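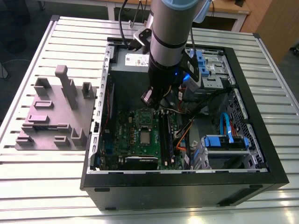 Wesik Tower Parts

README for the parts table, version 5

Wesik Tower Parts is a table of words and notes for people who take apart old desktop computers. Each row describes one part of a tower case: what we call it, where it usually sits, what holds it, and what must be free before you can lift it out. I started the table at the repair room in Jalham, where every person had a different name for the same piece of metal. It was last revised on February 17, 2023.

What is in the table

The file has 1000 rows, made from our work on 200 towers. It is a plain text file with tabs between the columns. The columns are:

part_name: the name we agreed on, in British spelling
other_names: what else people call it, separated by semicolons
place: where the part sits when the tower lies on its side with the open side up
held_by: screw, latch, lever, clip, or nothing
free_first: the parts or cables which must be out of the way before
colour_note: only when the colour helps to find something
remark: free text, sometimes long

An empty field means we did not write it down. It does not mean that the part has no latch or no cable. If there is really nothing, you will find the word "none".

How we name the places

All places are given for a tower lying flat, with the front of the case towards the person and the expansion brackets on the left. The power supply is then usually far left, the drives are on the right side, and the motherboard is below the power supply. If you prefer to work from another side, please turn the words in your head and leave the table as it is. Two helpers once sent me 40 corrections to this column and all of them were correct from where they were sitting.

Older rows from the Buvgate collection used "top" and "bottom" as if the tower was standing. I changed these rows in May, but I may have missed a few.

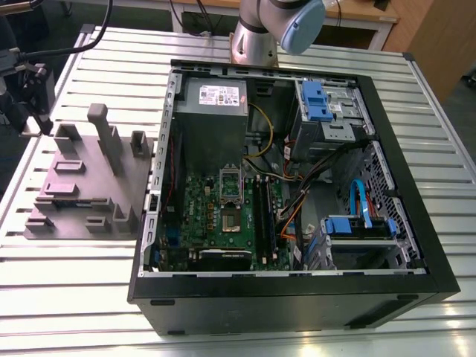
Does the processor have to come out before the motherboard?

It can stay in its socket if the board goes to storage as one piece. Take it out first if the board will be sold without it, and close the retention frame again afterwards so that the contacts are covered.

Notes on single parts

Power supply. Write down the text from the label before the unit goes in the box, as the labels get scratched there. Unplug all the leads going to the board and to the drives, then look for the screws at the back of the case. Some cases have also a small metal tongue under the unit, which has to be pressed while you slide. We do not open power supplies and the table has no rows for what is inside them.

Memory. Open the latches at the ends of the slot and let the module come up by itself a little. Hold it by the edges. In the table "memory module" is the part you remove, and "memory slot" is the part which stays on the board. Please do not mix them.

Expansion cards. There is one name for all of them, and the kind of card goes in the remark. Look at the bracket first, because a card that is free on the board can still be held there. On the longer cards there is often a little catch at the end of the slot, easy to forget.

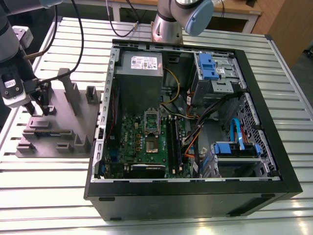

Drives and drive cages. A blue plastic piece is very often the one that you are supposed to touch, and for this reason we have the colour_note column. Take the data cable and the power lead away before you pull the latch. Cages and drives have separate rows, also in cases where they come out together.

Cables. We call a cable after its two ends, so "drive to board" and not "the orange one". Colours of cables are different from tower to tower, even within one model.

Known problems

The Nieminen rows have no held_by information. They were copied from a paper list and I have not seen these towers myself. Very small cases are almost missing from the table. Screw sizes are not recorded.

Corrections

Send them to Fenna Nijs at the Jalham repair room, one correction per line, with the row number in front. I read all of them, but the next version can take some months.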